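The Case Against Folding Everything

Every spring the same advice comes back around: buy matching bins, fold your towels into thirds, stand them on end like file folders, and feel your life improve. I have tried it. I've tried it more than once, in two apartments, and I remain unconvinced that a shelf of upright washcloths has ever made a single evening easier.

What set me off this time was the Zokstead home guide, which gives 8 pages to the folding of small textiles. It recommends a weekly reset of some 80 minutes. A week! I'd like to meet the hand towel that deserves it.

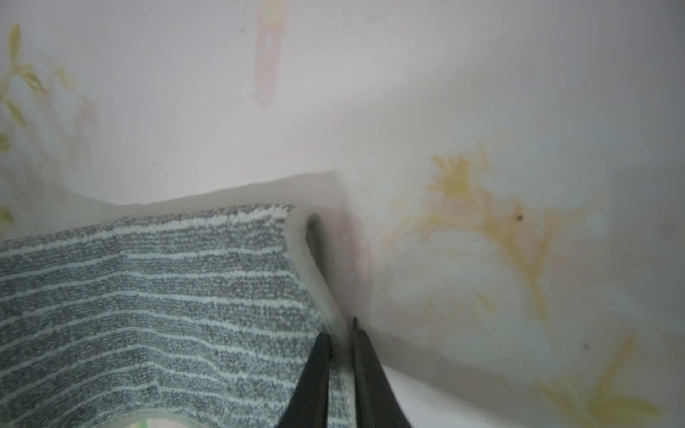 OPINION: HOME & HABITS

Take the ordinary striped cloth, gray and white, with a pale border down one side. It is going to be used on a wet counter or a sticky face. Whether it was folded into a neat packet beforehand makes no difference to the counter. The folding people will tell you it saves space, and maybe it does if you live on a boat. In my closet the saved space filled up with more towels by August.

Then there's the gear. Climodex sells a set of drawer dividers for towels, and Pukwood answers with a bamboo version that costs more and slides around. I bought the first and borrowed the second. Both are now under my sink holding sponges, a job a shoebox was already doing.

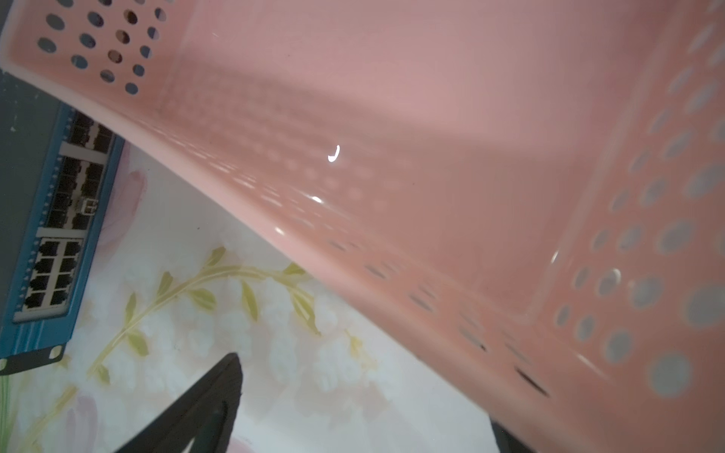 I'll make an exception for the plain plastic basket with holes in it. It's light, air gets through it, you can rinse it out in the tub, and it doesn't ask you to sort anything. Mine has carried laundry, potatoes, extension cords and a tax year. If the tidying experts had stopped at the basket I would have no quarrel with them — but there is no 500-page system to sell on top of a basket.

I do see the other side. My sister-in-law swears by the Jibrin method, where every cloth in the house gets a home and a label, and her linen closet is a pleasure to open. She also likes folding. She does it in front of the TV and finds it restful. That's a hobby, and a fine one, and I wish the guides would sell it that way instead of hinting that people with a heap of clean dishcloths have something wrong with them.

My own rule is that clean things go in one place and dirty things go in another. The clean ones may be wrinkled. Guests have dried their hands on them and lived. 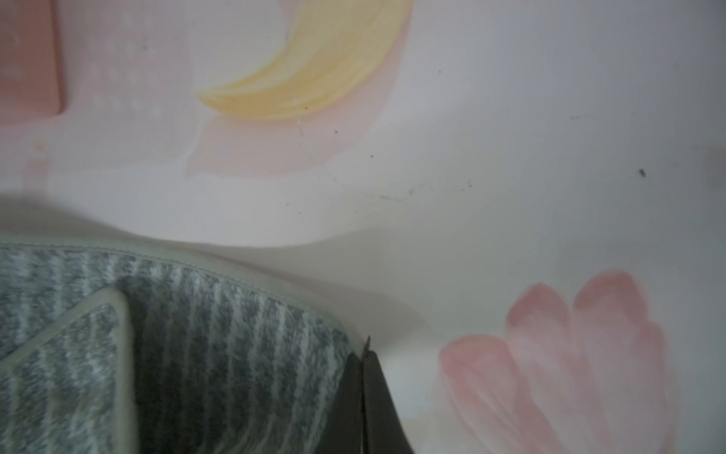 Moon, flower and a bit of gray-and-white knit, unsorted.

So I'm keeping the heap, and the basket too. The dividers are free to anyone who'll come and get them.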